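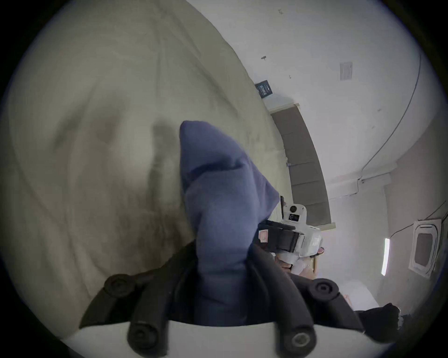
Drernisau, mai

Le club de Rokska a fini la saison à la onzième place, sur douze, et le douzième avait déposé le bilan en février. Techniquement nous n'avons donc devancé qu'une association en liquidation, et encore, à la différence de buts. Je suis abonné depuis assez longtemps pour savoir que c'est un bon cru.

Le dernier match se jouait à domicile contre Fendlow, qui n'avait plus rien à espérer non plus. 581 spectateurs, a annoncé le speaker avec la voix qu'on prend pour lire un testament. Je veux bien le croire sur le chiffre. J'étais dans la tribune côté voie ferrée, celle dont le toit s'arrête trois rangs trop tôt, et il pleuvait par la gauche.

La première mi-temps, je vais la résumer vite : un coup franc dans le mur, un autre coup franc dans le même mur, une touche rendue à l'adversaire par pure politesse. Notre avant-centre a couru après un ballon qui sortait, l'a rattrapé, et l'a sorti lui-même. On l'a applaudi quand même. Il faut dire que c'était son action la plus aboutie depuis Pâques.

À la pause j'ai fait la queue pour un café. La buvette a un système de jetons depuis cette année, deux couleurs, et personne n'a encore compris à quoi sert la seconde. J'ai chez moi de quoi me payer onze cafés ou bien rien du tout, selon l'interprétation. La dame devant moi a demandé si les jetons seraient valables la saison prochaine et on lui a répondu que ça dépendait de la division. Nous sommes déjà dans la dernière.

Et puis, à la 63e minute, Syafiqah Kwok est entrée. Pas sur le terrain comme joueuse, hélas, mais comme quatrième arbitre appelée à remplacer l'arbitre centrale, blessée au mollet en reculant. Je n'avais jamais vu ça. Il y a eu cinq minutes de flottement, le temps d'échanger les sifflets, les montres et je suppose quelques condoléances, et le match qui est reparti n'avait plus rien à voir avec le précédent. Elle laissait jouer ! Les joueurs, habitués à se coucher au moindre courant d'air, se sont retrouvés par terre sans public, et ont fini par se relever, un peu vexés.

Fendlow a marqué à la 71e, sur un ballon que notre gardien avait jugé du regard et condamné trop tôt. Nous avons égalisé à la 88e par Sopacua, le petit latéral, dont le centre complètement raté est retombé dans la lucarne opposée. Il a levé les bras avec une demi-seconde de retard, le temps de choisir sa version. Au micro, après le match, il a parlé d'un geste travaillé à l'entraînement. Je l'ai vu à l'entraînement.

1-1, donc. Le point ne servait à rien et mon voisin de gauche m'a pris dans ses bras, alors que nous ne nous étions adressé la parole qu'une fois en deux ans, au sujet d'un parapluie.

Pour ceux qui m'ont demandé si je me réabonnais : le tarif ne bouge pas, le courrier promet « un nouvel élan sportif » — le même que l'an dernier, avec la même faute à élan — et le déplacement le plus long nous obligera à passer quatre heures dans un car pour aller jouer sur un terrain synthétique derrière une jardinerie. J'ai renvoyé le formulaire le soir même.

Reste la question du toit. Le club a ouvert une cagnotte pour les trois rangs manquants. Il faut 2 840 euros, on en était à 845 au coup de sifflet final. J'ai proposé de verser mes jetons de la seconde couleur. On m'a dit qu'on allait se renseigner.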